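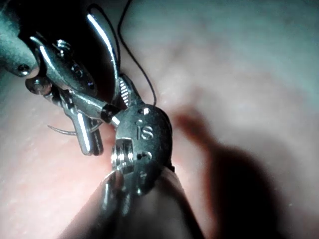 Mending robots
From the Skovcombe Household Encyclopedia

A mending robot is a machine that sews up a hole, a split or a torn edge after the thing has been made. I've looked after this entry for a while and I still get asked every Sunday whether you can buy one for the house. You can't, or not one I'd let near a good coat!

Sewing in a factory is a different job. There the cloth comes flat, the same size each time, and the machine (the Furitz seamer is the one I know best) does the same 117 stitches and moves on. Mending has none of that. Each tear is its own shape, the edges slide about, and the thread gets into everything.

Where the work is furthest along is in small stitching with a curved needle, the surgeon's sort, practised on a pad with a cut in it. One arm drives the needle in at the edge of the cut, and a second arm with a grasper is there to take hold of things. The needle is stiff and shiny and keeps its shape, so a machine can work out where it is. Thread is the hard part – it's thin, it kinks, and it goes where it likes.
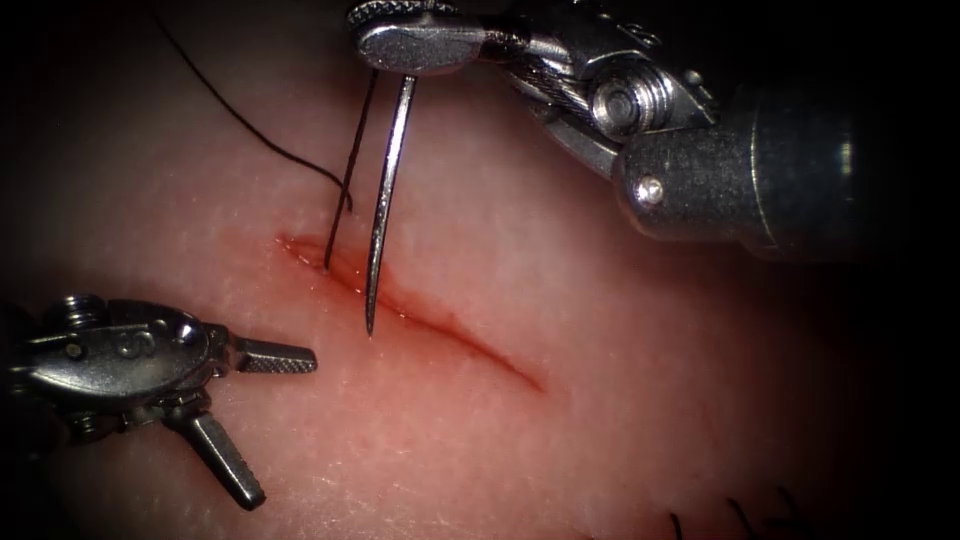

Senga Moncrieff wrote in to say I'm too gloomy, and that a machine which could only close a straight split in a pillowcase would still be welcome in her laundry at Latasthorpe, even if it took all afternoon. Fair enough, and I've softened the opening a bit.

Passing the needle from one arm to the other is the next headache. Both sets of jaws have to be in the right spot, and a loose loop can catch on either of them. The Petkov workshop trial ran 100 tears in cotton sheeting and got 9 closed with no help from a person, which I thought was rather good.

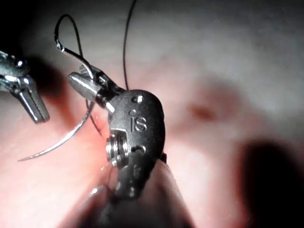 This page was last changed in January, at 4.40 pm.

Cost is the other thing. The cheapest bench set-up I've been quoted was £4,000 without the arms, and a needle and a reel of thread still live in my kitchen drawer.

See also: Darning; Buttons, sewing on; Folding machines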